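Skovdale Robotics Club Takes Its Housework Project to the Wiltirgate Student Showcase

SKOVDALE, Jun 2, 2018 – I coach the robotics club at Skovdale, and I've been asked to write our press release this year, so you're getting it in my words and I hope the local papers will forgive me. The news first: our students are taking their two-armed housework robot to the Wiltirgate student showcase, and we'd love for you to come and see it!

The club started on this back in October. We had done the usual things before that (line followers, a ball launcher, one very loud sorting machine) and the students wanted a job that people really do at home. They put ideas up on the whiteboard and argued for two full meetings. Folding towels came close. Cleaning the bathroom won, mostly on the strength of the older students saying they'd give anything to get out of it.

There are 7 students on the housework team. They split themselves up pretty early on – arms, hands, vision, and what they call "chores," meaning the person who decides what counts as clean. That last job has turned out to be the most fought over. A scrub that looks fine to one kid is a disgrace to another, and they've written a two-page scoring sheet to settle it. I've read the sheet and my own bathroom at home would not pass.

Since October the team has logged 553 practice runs. Each one gets a line in the notebook: which task, which grip, who was driving, what went wrong. The notebook is coming with us to Wiltirgate and visitors are welcome to flip through it. Some of the entries are very short. My favorite just says "sink, no."

Money is the other thing people ask me about. We raised $1,135 this spring with a car wash and two bake sales, and Balogun, the hardware store on the main road, matched $700 of it. That paid for spare finger joints, cables, cleaning supplies, and the van to get everybody there. Balogun also let us pick through their returns shelf for brushes, sponges, and spray bottles, and the kids were in there for most of an afternoon comparing handles. Thank you, Balogun!

At the showcase the team will give a short talk, show their scoring sheet, and run live tasks on a practice counter and sink that they built themselves. The club from Drevbridge is bringing a dishwashing project, and the two groups have been trading notes all spring (and a fair amount of teasing). I'm really looking forward to seeing them side by side. Younger kids can try the hand controls at our table, so bring them along – my students are patient teachers and they love to show off.

If you're a student at Skovdale and you'd like to join in the fall, please come talk to us. You don't need any experience with code or tools. We need people who can write clearly, people who can sew a cable cover, and people who don't mind wiping down a floor. Parents who'd like to help with driving can leave a note at the school office.

The toilet task is the one the students are proudest of, and it's the one I get the most questions about. A brush is a hard thing for a robot hand to use, with all the work happening at the far end of the handle and a curved bowl to follow. The left hand does the holding, with the bristles down at the water just under the rim, and the right hand stays free out in front of the bowl with its fingers open. Come ask the team about it at Wiltirgate, and ask them about the scoring while you're there, but leave yourself some time for that. 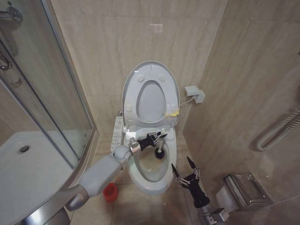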